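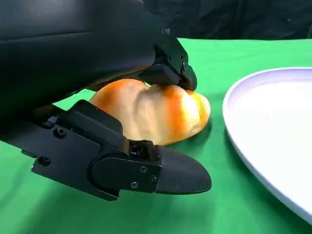
Storing and Reviving Bread and Rolls

Bread goes stale through two separate processes. The crumb firms as the starch recrystallizes, and the crust softens as moisture moves outward from the center. Storage methods that help one often make the other worse, so the method should be chosen by the type of loaf and by how soon it will be eaten.

Cooling before storage

Place the loaf on a wire rack with open space underneath. A pan loaf should come out of the pan within 5 minutes of leaving the oven, or the sides will turn damp. Do not bag or slice until the center has reached room temperature. Small rolls are ready well before a full loaf. A loaf bagged warm will have beads of water on the inside of the bag by evening and mold at the base soon after.

Room temperature

Crusty loaves: paper bag or a clean cotton towel, cut side down on a board. Use within a day or two.

Soft rolls and sandwich bread: plastic bag, air pressed out, neck twisted and clipped. Keep away from the stove, the dishwasher vent and direct sun.

Enriched rolls (milk, butter, egg): as for soft rolls. Any roll with a custard or cream filling goes in the refrigerator regardless of what that does to the texture.

A bread box should be sized to its contents. One loaf in a large box dries out almost as fast as a loaf left on the counter. The Norkier enamel box used for these notes has two vent holes at the back, and covering one of them with tape gave a better result for soft rolls. For crusty bread, both were left open. Wipe the box out weekly with white vinegar, leave the lid off until dry, and discard old crumbs, which carry mold from one loaf to the next.

Refrigerator

Not recommended for plain bread. Starch recrystallizes faster at refrigerator temperature than at room temperature, and a refrigerated roll will feel old the next morning. The exception is a humid kitchen in summer, where mold appears before staling does. In that case, refrigerate and plan to toast.

Freezer

1. Freeze on the day of baking or purchase. Freezing holds the bread at its present condition and does not improve it.

2. Slice loaves first. Leave rolls whole.

3. Wrap tightly in plastic film, then place in a freezer bag. A single layer allows frost to form on the crust.

4. Keep rolls in one layer until hard. They can be stacked afterward without flattening.

5. Label with the contents and the month. A bag marked December should be finished before spring.

Thaw rolls in the wrapping on the counter. Moisture that condenses during thawing then lands on the film and not on the crust. Slices can go into the toaster frozen, one setting higher than usual.

Reviving a stale roll

Heat the oven to 350°F. Wet your fingers and pass them over the crust, or use a spray bottle, two pumps per roll. The surface should be damp with no standing water. Set the rolls directly on the middle rack for 4 to 5 minutes. A full loaf takes longer, and should be wrapped in foil for all but the last few minutes. The effect is temporary. Reheated bread firms up again within hours, and a second round gives a dry crumb.

A microwave will soften a roll in seconds, but the crumb turns tough as it cools. Use it only for bread that will be eaten at once, wrapped in a damp paper towel, on half power.

Checking for freshness

Press the side of the roll lightly and release. A fresh soft roll springs back. One that holds the dent is either underbaked or was bagged too warm. One that resists the press is stale and can be revived as above. Discard anything with visible mold, including the parts that look clean, as the threads extend through the crumb.

Uses for bread past reviving

Crumbs: dry slices at 250°F until they snap, then grind. Store in a jar, not a bag.

Croutons: cut into cubes, toss with oil and salt, bake at 375°F for 9 minutes, turning once.

Bread pudding: enriched rolls work best. Reduce the sugar in the custard if the rolls were glazed.

Notes compiled by Hilkka Manninen, Clitville. Oven times were taken in an electric oven without a fan. With a fan, lower the temperature by 25 degrees and start checking early.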